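Open storage against bare brick

Broltwood is a town of narrow brick houses, and most of its front rooms have one wall where the plaster has come off and stayed off. Storage along that wall raises a few practical questions that a plastered room does not.

The first is fixing. Old brick is seldom flat, and a tall unit pushed hard against it will touch at two or three high points and rock on the rest. Leave a gap of 25 mm and fix through a packing piece into the brick itself. Mortar joints in older work are too soft to hold a plug under load. A 30 mm screw is too short once the packer is allowed for.

The second is the back. A unit with no back panel shows the wall through its lower bays, and the lower courses are usually the worst: paler, worn at the faces, patched with newer mortar. Some owners board this area over. It is better left open, as air has to reach the base of the wall.

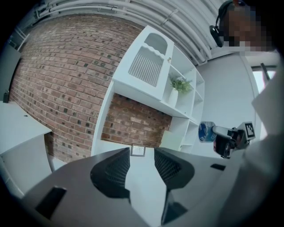
White paint remains the usual finish for furniture in these rooms. Against red-brown brick it gives the strongest contrast, and it hides the joints between cupboards and open cubbies bought at different times. Breden, the Broltwood joinery shop, sprays its doors with 2 coats and rubs down between them. Slatted doors take longer than plain ones. Scalloped edges take longer again and collect dust in the hollows, so a soft brush is more use than a cloth.

Open compartments should be filled slowly. A single plant in a tall vase is enough for one shelf, and leaving its neighbours empty does no harm. Heavy items belong in the bottom bays.

Ruvetti lists a small round knob in 13 finishes. Plain white is the cheapest and the one most often out of stock. Tan, a little further along the same street, will match an old knob from a sample left at the counter before noon on a Thursday.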